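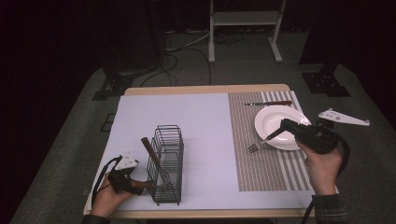
Round white plate on a striped placemat, with the wooden-handled knife behind it.

Taking care of wooden-handled knives and other table things

I received several letters after the April page, and most of them asked the same question: why do the wooden handles of table knives become gray and rough after one year or two? So this month I write mostly about handles, and at the end a little about placemats and white plates.

Washing

The dishwasher is the main enemy. The water is very hot, the powder is strong, and the drying phase pulls all the oil out of the wood. After enough washes the handle shrinks a little and you can feel the metal edge standing up along it. Then the water goes in between the metal and the wood, and from there it goes only worse.

Wash these knives by hand with warm water and ordinary dish soap. Do not leave them standing in a glass of water while you finish your coffee. I did this for many years. Hold the handle in your hand and wash the blade first, then wipe the handle quickly with the sponge and rinse it. Dry at once with a towel and let the knives lie flat on the counter for an hour before they go into the drawer.

If there is egg or dried cheese on the blade, lay a wet cloth over the blade only and wait ten minutes.

Oiling

Use food-grade mineral oil. Olive oil and sunflower oil are not good for this work, they become sticky and later they smell. My neighbor Eino Räsänen uses a mix of mineral oil and beeswax which he melts himself in a jam jar, and his handles are better than mine, but he is also more patient.

The handle must be fully dry. I oil in the evening if the knives were washed in the morning. Put a few drops on a piece of old T-shirt and rub along the grain. Leave it overnight on baking paper. In the morning wipe off what did not go in. If the handle is very dry, repeat this 2 or 3 evenings. After that, once in three months is enough for a family which uses the knives every day.

Rough handles

When the handle already feels like a fence, oil alone does not help. Take sandpaper number 240 and go lightly along the grain, never across. Put masking tape on the blade where it meets the wood, because one careless stroke leaves a scratch that you will see at every breakfast. Wipe the handle with a damp cloth and let it dry. The small fibers stand up again, this is normal. Now sand with number 400 until it feels smooth, and then oil.

Loose handles

If the handle moves, stop using the knife until it is repaired. For a handle with rivets, a small amount of two-part epoxy pressed into the gap with a toothpick will often hold. Clamp it with a piece of cardboard on each side and leave it for one full day. If a rivet is missing I give the knife to somebody who sharpens knives for a living. The man at Orwood did three of mine and the price was fair.

Placemats

Woven placemats, cotton or plastic, keep crumbs between the threads. Shake them outside first. Then wipe in the direction of the weave with a cloth that is only damp. Cotton ones may go in the machine at 100 °F, but check the label, and pull them straight while they are wet or the corners will turn up. Store them flat under something heavy. I keep mine under the big atlas.

A rolled placemat can be made flat again: lay it upside down on a towel, cover with another towel, and iron on low heat. For plastic do not use the iron at all, put it in the sun for a short time under a cutting board.

Gray lines on white plates

These lines look like scratches but usually they are metal from the knives and forks. Make a paste of baking soda and a little water, rub with a soft cloth in small circles, and rinse. If the line stays, try a cream cleaner made for glass stovetops. Do not use it on plates with a gold or painted rim. When you stack plates, put a paper napkin between them, above all if the foot ring underneath is rough.

Next month: cutting boards, and how to remove the smell of onion.

Page updated 9th June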